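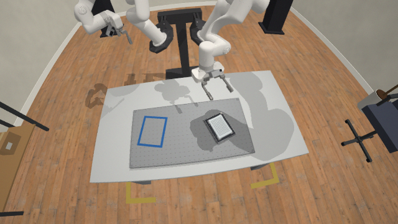
Teleoperated demonstration is a method of programming a robot in which a person drives the arm remotely through a task while its joint positions, gripper state and camera views are logged. The recordings, called episodes, are later used to train a control policy. The method differs from kinesthetic teaching, in which the operator holds the arm itself and moves it by hand.

Input devices include handheld controllers, 3D mice and leader arms, which are small copies of the working arm. The same devices can drive a simulated robot. Simulation allows the workspace to be reset instantly and the starting position of an object to be varied between episodes.

A common beginner exercise is placement, in which a flat object must be set inside a marked outline. Losten, a training course written by Freya Holroyd and Till Meinecke, asks for 100 episodes of one placement task, each up to 16 seconds long.
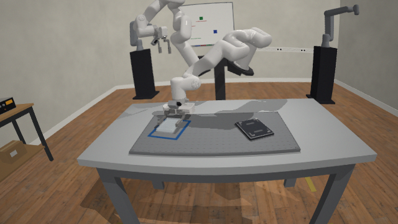
Simulated two-arm workspace with a blue target outline. One gripper is at the pale object; the other arm is raised.

Episodes with long pauses or repeated grasp attempts are usually trimmed or discarded before training. Operators also differ in speed and approach angle, and a policy trained on mixed recordings may hesitate where these styles diverge.

See also: Kinesthetic teaching; Imitation learning; Leader arm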